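Friday's stoppage, explained (mostly)

Those of you who wandered past the Vedby bench on Friday will have noticed two robot arms doing nothing at all, very expensively. The fault log called it "grip force deviation." Loubna Kettani called it something shorter.

The right gripper had decided, on cycle 97 of 134, that every can it met was already crushed, and let go accordingly. Magdy Nasr swapped the cable. Then he swapped it back, having found that the trouble was a force limit typed in with the decimal point one place to the left – by a colleague who has asked to remain unnamed and who writes this newsletter.

The run has been restarted at half speed with the can and tray task. Until Lahcen Hegazy signs off on the new limits, please stay on your side of the table while the arms are powered, and leave the settings page alone. It now has a password. I haven't been given it.

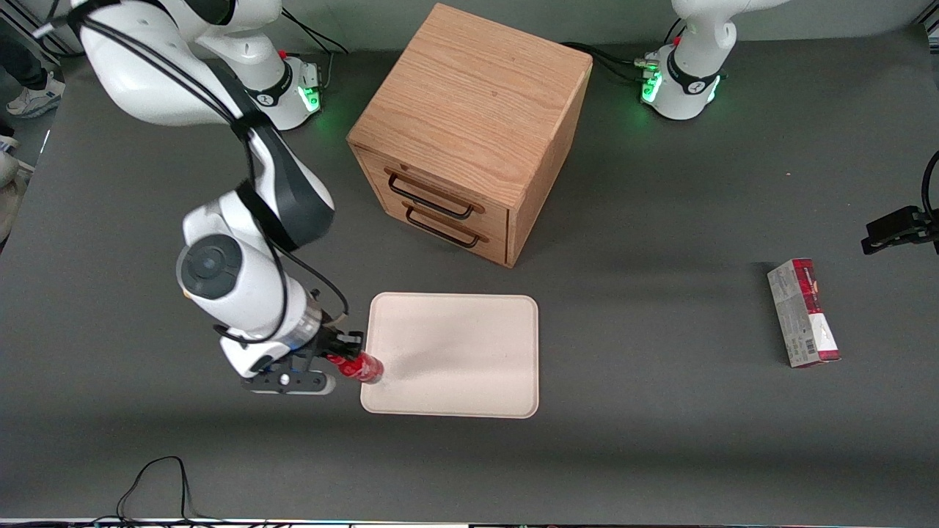 Anas Bennani still has 4 dented cans in his office, should anyone be thirsty.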